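Service Robotics, Evening Section
Notes for Week 6: Reading a Product Sheet (the Brokuvar kit)
Instructor: Intan Wibisono

Read the Brokuvar sheet before Thursday. It is four pages long, and one of those is a picture of a sunrise, so I expect everyone to manage it.

1. What is being sold

Brokuvar is a household handling kit from Urix. You get the arm hardware, grippers, a wrist camera, the control software and one year of support. The base price is $3142, which does not include the mount, the spare finger set or, as Siamak Ranjbar found when he read the footnotes, the power cable.

The sheet says the kit "tidies soft goods with human ease." Underline that. We will come back to it with a stopwatch.

2. Words to be suspicious of

"Soft goods." A bath towel and a silk scarf are both soft goods. So is a tent. Ask which ones were tested. The answer is in appendix B: 14 items, all of them square.

"Up to." The sheet claims up to 83 picks an hour. Up to 83 includes zero.

"Any surface." Somebody at Urix has been to one house, and it had very nice floors. Look for a test on carpet, in poor light, with other things lying nearby. If there isn't one, write "not stated" in your table and don't be kind about it.

3. What the wrist camera gives you

The sheet shows crisp pictures of objects sitting in the middle of a white table. Working views are less flattering. The gripper takes up a good share of the picture, the floor smears when there is motion, and "up" is wherever the wrist happens to be pointing.

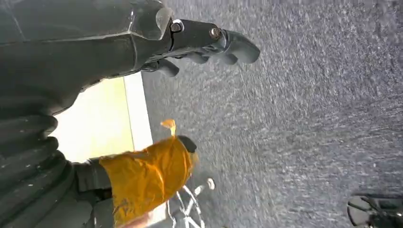 Fig. 6.1. Wrist view over gray carpet, with a yellow cloth at lower center.

For Fig. 6.1, note in your own words which parts of the cloth's outline you would trust and which you would not. Then say what the pale wall does to your exposure. Rostam Kermani's group last term called the lighting "dramatic" - I took off a point, with affection.

Cloth is a fair test for any kit. It has no fixed shape, it hides what is under it, and it folds where it likes. A vendor who leads with blocks and cups is telling you something.

4. Comparing with Stirnwood

Stirnwood rents its kit by the month and sends a technician. The rental looks dear until you price a technician separately. Their sheet has no adjectives at all, and I found it restful. It also has no cycle times, and there the rest ends.

5. For Thursday

Fill in the comparison table for both kits: price as delivered, items tested, floor types tested, failure rate, who pays for broken fingers. One page, no sunrise. Hand it to Shirin Sharifi at the start of class.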